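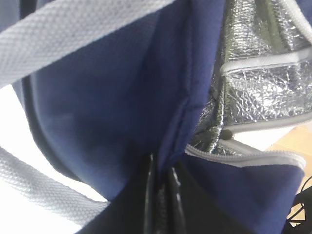 Chapter 6
Keeping Food Cold: Storage and Transport in the Small Kitchen

Learning goals
After studying this chapter, students should be able to:
explain why chilled food spoils faster as its temperature rises;
describe how insulation slows the movement of heat;
plan the packing and delivery of a chilled order;
complete a basic temperature log.

Key terms: cold chain, insulation, holding time, temperature log

6.1 The Cold Chain

Food that leaves a kitchen in good condition may still reach the customer in poor condition. The cold chain is the series of steps that keeps chilled food at a safe temperature from the supplier to the plate. It includes receiving, storage, packing, transport and handover – and a failure at any one step cannot be repaired at a later one.

Insulation does not make food cold. It slows the rate at which heat enters from outside, and an insulated bag packed with warm food will keep that food warm. All items must therefore be fully chilled before packing.

Opening Case: Bolger Catering

Bolger Catering prepares 600 chilled lunches a week for offices in the town of Jimerow. In March the owner, Noreen Costello, reviewed the delivery records and found that 193 lunches had been handed over without a recorded temperature. Drivers had been told to check each order, but the log sheets were kept at the kitchen and completed at the end of the shift.

As you read, consider where the log should be kept and who should sign it. The case is taken up again in Section 6.4.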